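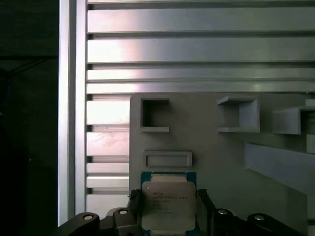
Slide 1: processor held in a black gripper, metal rails behind

Talk notes, Wudon Creek and what small dams can do for a dry valley
Monday, November 7, 2022, Torres library, upstairs room

Start on time. Say good evening, say where the exits are, then go straight in.

Opening
Ask who has walked the lower Wudon in August. Most people in this valley have, and most of them have walked right down the middle of it. The creek used to hold water all year. Older maps show a wet meadow from the Fleretti bridge down to the county road. Now there is a trench with dry grass on both sides.

Say plainly what happened. The beavers were trapped out. Then the channel was straightened for hay ground. A straight creek runs fast, and fast water digs. Once the bed drops, the water table under the meadow drops with it, and the willows can't reach it anymore.

Pause here. People usually want to talk about their own creek. Let one or two go and then move on.

What we built
Hand-built dams, the kind a beaver would make. Untreated wood posts driven into the bed, willow and juniper branches woven between them, mud and sod packed on the upstream side. No concrete, no heavy equipment in the channel.

We put in 18 of them between the bridge and the old Faltireo ranch road. The posts came from a thinning job up the hill and cost us the hauling. The branches were cut the same week.

These dams leak. They are supposed to. A dam that leaks slows the water down without stopping it, and fish can still get by at most flows. Somebody will ask about fish, so say this now and again at the end.

They also break. Four went out in the first spring. When one breaks, the wood moves down and usually catches on the next one. We went back with a sledge and more willow and fixed three. The fourth we left alone, as the creek had already gone around it and started a side channel we liked better.

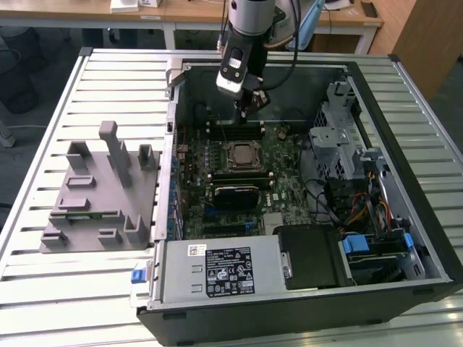
Groundwater
Keep this part short. Don't read the table out.

We have a shallow well 200 feet from the channel, on the east side. Before the dams, the water level in it fell all summer and was out of reach of the probe by the end of August. This year it dropped 47 inches from its spring high and then held. One well is one well. It was also a wetter spring than the two before. Say both of those things before somebody in the back row does.

What I am comfortable saying: water stayed in the ground longer this year, close to the dams. What I am not comfortable saying: that the whole valley has changed, or that Faltireo Spring came back because of us. The spring is on the other side of the ridge and may have nothing to do with it.

Plants
We planted 631 willow cuttings. They are the cheapest thing in the project. Cut in late winter, soak in a bucket, push them in deep enough to touch damp soil. The ones on the low bank did well. The ones on the high bank mostly died, and cattle got a good share of the rest before the fence went up. Next time, fence first.

Sedges came back without any planting in the two lowest ponds. Cattails too, which not everyone is happy about.

Fire
This will come up. A wet meadow burns slower than a dry one, and in other valleys green strips along creeks have been left standing after a fire passed. Wudon Creek has not had a fire since we started, so we have nothing of our own to show. Leave it there.

Water rights
Be careful. The downstream users were worried we would hold back their water. We met with them twice before the first post went in. The ponds fill in the spring, when there is more than anyone can use. Nobody has reported a shortage to us. If a question gets into a particular ditch or a particular right, take it after the talk.

Beavers
They have not moved in. There is chewed wood below the bridge, old and gray. If they come, they take over the maintenance and we are glad to hand it over. Landowners who don't want trees cut can wrap the trunks in wire mesh. I have a piece of it in the bag, pass it around.

Close
Next work day is at the Fleretti bridge, gloves and boots, park on the gravel side only. Sign-up sheet is by the door.

Then questions. Repeat each one out loud before answering, the room is bad for sound.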